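Why Does Play Dough Go Hard?

You know the tub. It's the one at the bottom of the box, under the plastic scissors, with half a lid on it. Inside is something that used to be blue and squishy and is now grey and could break a window. (Please don't check.)

Most people throw it out and blame their little brother. But there's some decent science going on in that tub, and your brother is only partly responsible.

What's in it, anyway?

Homemade dough is mostly flour, water and salt, with a bit of oil and some food colouring. If that sounds like bread, well spotted. It's a cousin of bread that went off and did art instead.

Flour is full of starch. When starch meets warm water, it soaks the water up and swells, a bit like your uncle after Christmas lunch. All that swollen starch presses together and makes a soft lump that holds its shape when you poke it. The oil keeps it from sticking to your hands, the table and the cat.

The salt helps stop mould growing. It also makes the stuff taste horrible, as everyone finds out once.

The shop kind works in much the same way, although the people who make it don't hand out the exact recipe. Some brands have wheat in them, so if wheat makes you sick, get a grown-up to read the label before you open the tub.

Where does the water go?

Into the air. Water is made of tiny bits called molecules, far too small to see, and they never sit still. The ones on the outside of your dough are always jiggling off into the room. This is called evaporation. It's the same thing that dries your togs on the line and empties the puddle you were saving for later.

As the water leaves, the starch shrinks and stiffens. The outside dries first, so you get a crust with a soft middle. Then the crust cracks, which lets air reach the middle, and after that you own a rock.

Thin things dry faster than fat things. A dough snake has a lot of outside and not much inside, so it goes stiff while you're still rolling its friends. A big ball can last all afternoon. If you want your dough to stay soft, squash it back into a ball before you go and have lunch. You won't, but I've said it now.

What the lid is for

A lid can't put water back. What it does is trap the air in the tub with the dough. Some water still evaporates, but it has nowhere to go, and soon the air in there is as damp as it can get. From then on, for every bit of water that leaves the dough, another bit lands back on it. It's like a very small, very dull airport.

That only works if the lid is on all the way round. A gap no wider than a hair will do the job of ruining it, only more slowly. Crumbs of old dough stuck in the rim are the usual culprits. Pick them out, press the middle of the lid, then run your thumb right around the edge.

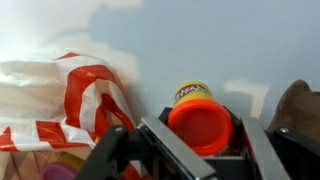
A Play-Doh tub, lid end first. The raised rim is the bit to run your thumb around.

Can you bring it back?

Sometimes. If it's only a bit crumbly, wet your hands, shake off the drips and knead the dough until your arms complain. Then wet your hands again. Go slowly. Tip in a whole cup of water and you'll have soup, and soup is harder to explain to your dad.

If it's hard outside and soft inside, peel off the crust and keep the middle. If it's hard right through, it's a paperweight. Paint it and give it to a grandparent.

Try it yourself

Tear one lump of dough into 2 balls the same size. Put one in a tub with the lid pressed on properly. Leave the other on a saucer on the bench.

On Tuesday, after school, poke them both. Write down what you find, and poke them again every day until you get bored or the saucer is needed for toast. If you have kitchen scales, weigh the saucer ball each time. It will get lighter, and the missing grams are the water that's now wandering around your kitchen.

Evangelia Deligiannis, who is eight, wrote in to tell us she did this with a third ball wrapped in a wet sock. It stayed soft. It also smelled like a sock.

Words to show off with

Evaporation – when liquid water turns into a gas and drifts off.

Starch – the floury stuff in wheat, rice and potatoes that soaks up water.

Knead – to squash and fold over and over. The k is just there for decoration.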